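Section 5: Descaling and First Rinse

7 min read

Your Kurketti countertop kettle leaves the factory clean, more or less. It will not stay that way. Unless you live somewhere with water like melted snow, a pale crust will show up on the bottom of the tank by the end of the first month, and the kettle will start making a sound like a small truck on gravel. Descaling fixes both.

You need a packet of Drurisard powder or plain citric acid, a measuring cup you trust, cold water, and an hour in which no one in the house wants tea. Pick the hour with care.

5.1 Mixing the solution

1. Switch the kettle off at the base and unplug it. The light going out does not count as unplugged.
2. Empty the tank completely. Tip it toward the spout, wait, then tip it again. There is always more.
3. Measure 800 ml of cold water into a jug. If your cup is small, fill it as many times as you need and keep track on paper.
4. Stir in one level packet of powder until the water is clear again.
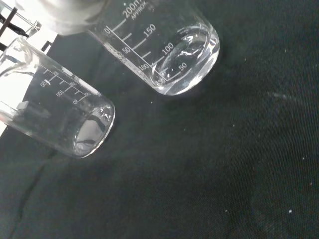

5. Pour the mix into the tank slowly and close the lid until it clicks.

Note: Read your measurements at eye level. Reading from above while holding the phone in the other hand gives a number, and it will be the wrong one.

Note: Vinegar works. It also makes the next 7 kettles of water taste like salad. We mention it only so you'll stop writing in to suggest it.

CAUTION: Do not mix Drurisard with bleach or any bleach-based cleaner. We are serious about this one.

5.2 Running the cycle

1. Plug the kettle back in and hold the Vaher button down for 5 seconds. (The Vaher button is the one with the droplet on it. Marketing named it. We asked for "Clean.")
2. When the ring turns amber, let go. The kettle warms the solution and holds it below a boil.
3. Leave the lid shut. The ring blinks when the cycle ends, and it will blink for as long as it takes you to notice.
4. Unplug the kettle again and pour the solution down the sink. Flakes are normal.
5. Fill with fresh water to the upper line, boil, and throw that water out. Do this twice.
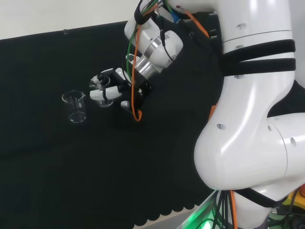 If the ring blinks red during the cycle, the tank was filled past the upper line or the lid is not fully closed. It's the lid. Press it until it clicks and start again from step 1.

If scale is still there after two full cycles, let the solution sit in the tank overnight with the power off. Put a note on the kettle. People wander into kitchens at 6 a.m. and do not inspect what they are about to boil.

CAUTION: Never scrape the tank floor with a knife, a spoon or steel wool. The coating is thin and the warranty knows the difference.

5.3 How often

The Folov counter inside the base keeps a tally of boils and turns the ring amber at 3000. That setting suits soft water. If your water is hard, go by the noise.

To reset the counter, hold the droplet button and the power button together until the base beeps. One beep is a reset. Two beeps means you have changed the temperature units, see Section 7.

12 shares | 4 comments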